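The gripper that wouldn't let go
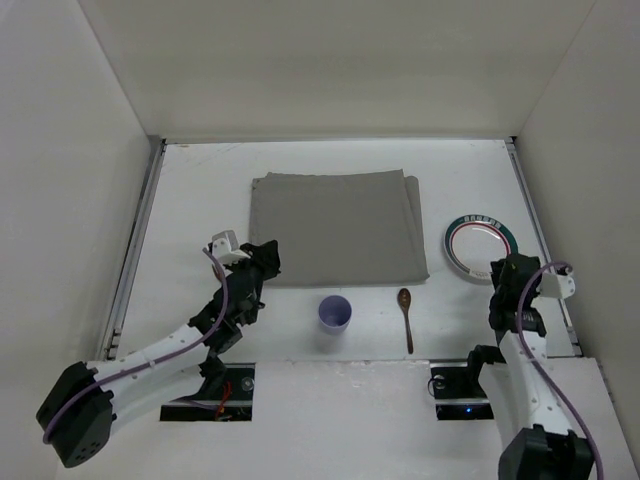

Both arms at the Lasitz bench, with the cloth, cup, spoon and plate.

We were promised over 100 clean runs between faults. In July we got six. Then the right arm closed on a plate and ignored the stop command for 2 seconds, which is a long time if your fingers are in there. Kolev blamed a loose connector. Maybe, but the log shows the command arriving. Their fix is a firmware patch and a new line in the manual telling us to keep our hands clear. I've asked for a proper cut-off switch and am still waiting for a reply.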